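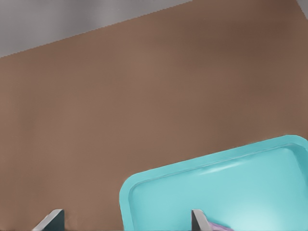

Brown tabletop with grey floor beyond. Computer render.

Fellowship Forum > Worship and Services > Books and Screens

Topic: Replacement of hymn books at Gaster

Posted by: gaster_secretary
Status: Open for comment until the end of November

The church meeting at Gaster has asked that members and friends in neighbouring congregations be given the chance to comment before a decision is made on our hymn books. The present books have been in use for a long time. Many have loose spines, and a good number have lost the index of first lines. We no longer have enough sound copies to put one in every place at the morning service.

The proposal before the meeting is to buy 200 new words-only books, together with a small number of music copies for the organist and singers. The price quoted is £3,680, including delivery. The fabric fund cannot be used for this purpose, and the worship fund at present holds £3,000. The difference would have to be met by a special offering or from the general account.

An alternative has been put forward by several members, who would prefer that we stop using books in the main service and show the words on a screen by means of Skomo, which is already in use at Cullinane. The meeting has not formed a view.

Comments are invited on the following points:

Whether the books should be replaced at all.
If so, whether the same hymnal should be kept or a newer one chosen.
What should be done with the old copies.

Please keep to the subject and remember that this part of the forum can be read by visitors.

Reply 1
Posted by: cullinane_music

I write on behalf of the music group at Cullinane, where words have been shown on a screen for several years. Our experience has been good on the whole. People lift their heads when they sing, and the sound in the building is better for it. Those who find small print difficult have been particularly grateful. We are also able to use a new hymn in the same week that the minister asks for it.

There is work involved. Someone must prepare the words and check them against the hymnal, and a licence return must be made for each item that is still in copyright. We have had verses appear in the wrong order more than once. Skomo does allow a service to be saved and used again, and this has made matters easier at Easter and at harvest.

We would not wish to press our own practice on another congregation, but we would be glad to receive visitors from Gaster at any morning service.

Reply 2
Posted by: psalmody

I must respectfully disagree with the previous reply. A hymn book is more than a means of getting words in front of people. It is a book of doctrine and of prayer. Members take it home, read it in illness, and mark the hymns that were sung at a wedding or a funeral. A screen goes dark at the end of the verse, and the worshipper cannot look back to what has just been sung or forward to where the hymn is going.

I would add that the older hymns suffer most on a screen. Long hymns are cut to fit. I attended a service (I shall not say where) in which a hymn on the Trinity lost the verse concerning the Son. 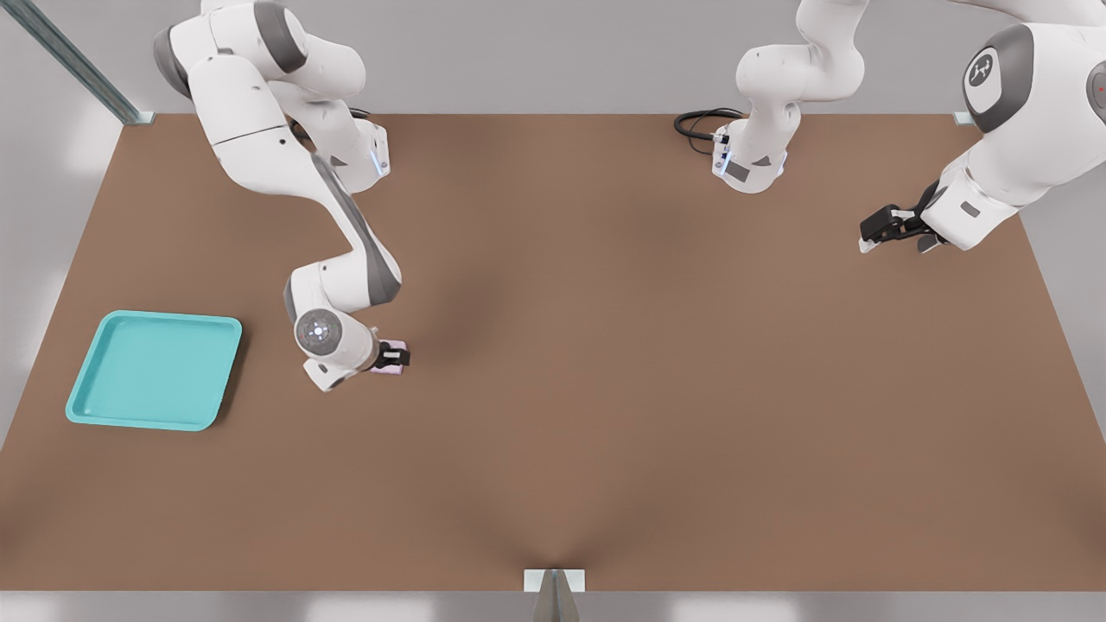
Two white robot arms above a brown tabletop. Computer render.

My answers to the secretary's points are therefore these. The books should be replaced. The same hymnal should be kept, as the congregation knows its numbering and the choir library is built upon it. The old copies should be offered to members before they are offered to anyone else.

Reply 3
Posted by: cullinane_music

The omission of a verse is the choice of whoever prepares the service, and it happens with books too. "Omit verse three" has been announced from pulpits for as long as I have attended church. I accept the point about reading at home. We keep a shelf of hymnals by the door for members to borrow, and it is well used.

Reply 4
Posted by: north_aisle

I have worshipped at Gaster since childhood and should like to raise a practical matter that has not been mentioned. The east wall is the only place for a screen that can be seen from the whole of the ground floor. A screen there would cover the painted text above the communion table. From the gallery it would be hidden by the light fittings. On a bright morning the sun falls directly on that wall until well after the sermon has begun.

I am not opposed to screens in principle. The church hall has a suitable wall and blinds, and the Undo project uses it for its evening meetings without any difficulty. Perhaps the two rooms need not be treated in the same way.

Reply 5
Posted by: undo_leaders

As the Undo project has been mentioned, it may help if we describe what we do. We meet in the hall for a meal, a Bible reading and discussion, and we close with two or three songs. Most of those who attend have had no connection with a church. A numbered hymn book is unfamiliar to them, and in our first months several people held one without opening it. With the words on the wall they join in.

We should say, however, that some of the same people have since begun to attend the morning service, and they have told us that they like the books there. One asked to take a copy home. We would not want it thought that newcomers are all of one mind on this question.

Our only request is that whichever hymnal is chosen should have a good index of subjects. It would help our leaders to find a hymn that fits the reading.

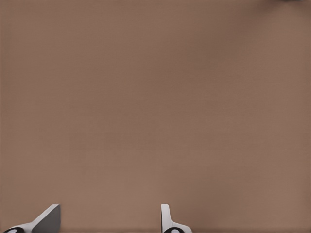 Reply 6
Posted by: psalmody

I am grateful for the reply from the Undo leaders, and I withdraw any suggestion that a screen has no proper use. My concern is with the main service.

On the choice of hymnal, I understand that the newer edition has altered the wording of a number of hymns to remove "thee" and "thou". The changes are uneven. In some hymns the rhyme has been lost, and in others a line has been written afresh so that it no longer says what its author meant. I would ask the meeting to obtain a sample copy and read it through before placing any order.

Reply 7
Posted by: reader_in_training

I have compared the two editions in the course of my studies and cannot wholly agree. A good many of the older texts in the present hymnal had already been altered by its own editors, and by editors before them. The hymns that we think of as original are often nothing of the kind. The newer edition prints the date of each change at the foot of the page, so that the reader may judge.

It also has a much fuller section for Advent and for baptism, two parts of the year's worship in which the present book is thin. The metrical psalms have been kept almost complete.

The numbering is different throughout, and this would be a real loss to those who know their hymns by number. A table of old and new numbers is included at the back of the music edition but not, as far as I can tell, in the words edition.

Reply 8
Posted by: gaster_secretary

I thank all who have written. The following may be of assistance.

The price given in the opening post applies to either edition. The supplier will send sample copies of both, and these will be placed in the vestibule for members to look through. They are not to be taken away.

With regard to the east wall, the trustees have confirmed that nothing may be fixed over the painted text. A movable screen would be permitted, provided that it did not stand in front of the communion table while the Lord's Supper was being observed.

The suggestion that old copies be offered first to members appears to have general support. Copies with a dedication inside the cover will be returned to the family concerned where the family can be found.

Reply 9
Posted by: north_aisle

May I ask whether large-print copies are included in the quotation? The present ones are kept in the vestry cupboard and have to be asked for. Some people would rather go without than ask. Whatever is decided, I hope that these can be set out by the door with the others.
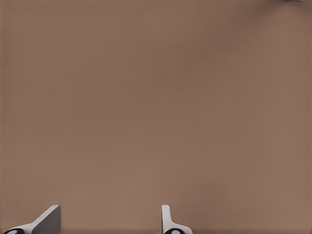 Reply 10
Posted by: gaster_secretary

Large-print copies are not included, and I am obliged to the member for raising the matter. A separate price will be requested. The stewards have agreed that the present large-print copies will be placed by the door with immediate effect.

Reply 11
Posted by: cullinane_music

Cullinane holds a number of large-print copies of the older edition that are no longer needed in our services. They are in fair condition. If Gaster decides to keep the same hymnal we should be pleased to pass them on without charge. They could be collected from our vestry at any time after the morning service.

Reply 12
Posted by: psalmody

That is a generous offer, and I hope that it will be accepted. I remain of the opinion that the older edition should be kept, but I shall read the sample of the newer one as soon as it arrives, beginning with the section on baptism.

Reply 13
Posted by: gaster_secretary

The offer from Cullinane will be reported to the church meeting with our thanks. Members who do not use the forum may give their comments in writing to any deacon. The topic will stay open until the end of November.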